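Zallell Canvass – Set-up Guide for Campaign Offices
Section 3: Getting the door-knock list ready

Read Section 2 first if the electoral roll hasn't been loaded. Nothing below works without it.

You'll need
Office login (not your volunteer login)
Riding or ward code – on the sheet from head office
A printer, or tablets with the app already on

Step 1. Log in. Pick the race. By-election and general are seperate files, even when the boundary's the same. Pick the wrong one and your contacts go to the wrong campaign.

Step 2. Open Walks, then New Walk. Type the ward code. Tierney and Bratwood share a boundary street, so check the side of the road – odd numbers are Tierney, even are Bratwood.

Step 3. Set the walk size. Default is 30 doors. Leave it there for houses. Apartment blocks, drop it to 20. Two people per walk, always.

Note: A walk over the limit will save but won't print. No warning comes up. Known fault.

Step 4. Choose the script. Short script for first contact, long one for anybody already marked Leaning. Don't write your own. Changes go through the campaign manager and come back in the next sync.

Step 5. Set the support codes. Strong, Leaning, Undecided, Against, Not Home. Refused is its own code, don't use Against for it. Every election somebody lumps them together and the numbers are useless by the final weekend.

Caution: Do Not Contact stays on for good. Don't clear it, don't "try once more", don't move the name to another walk. If a name shows up with the flag missing, ring the office before you print.

Step 6. Assign the walk. Drag it onto a team name. Team goes green. If it stays grey they haven't signed the privacy form – chase them, then drag again.

Step 7. Print or push. Paper: landscape, both sides, staple top left. Tablet: hit Push and wait for the tick. Takes a minute on a slow line. Don't hit it twice, you'll get to lots of the same walk and both teams will knock the same street.

After the walk

Step 8. Tablets sync when they're back on the office wifi. Paper gets keyed in the same night, before 9 pm. Not next morning. The Dirar phone list pulls at 9 and anything missing gets a call it shouldn't.

Step 9. Check the tally. Doors knocked plus doors skipped should equal the walk size. If it doesn't, open the walk and look for blanks.

Step 10. Shred the paper. Names and addresses, so no recycling bin, no glovebox.

Note: Lawn sign requests don't sync on their own yet. Copy them across to the Signs tab every Wednesday. Postal vote requests go the same day they come in, whatever day it is.

If it goes wrong
Walk is empty – wrong ward code, or roll not loaded.
Names doubled up – pushed twice. Delete the newer walk, keep the older.
Locked out – 3 bad passwords does it. Office admin can reset under Staff.
Map won't load – carry on with the list, the map's only for show.

Section 4 covers polling day and scrutineers. 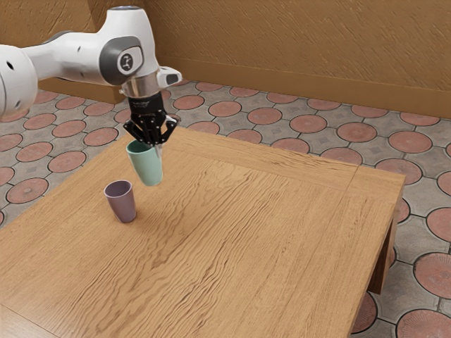
Declan McGrath: Step 9 doesn't add up for us when a walk has Do Not Contact names on it. They're in the walk size but they don't count as skipped, so the tally comes out short every time. Can that go in the guide?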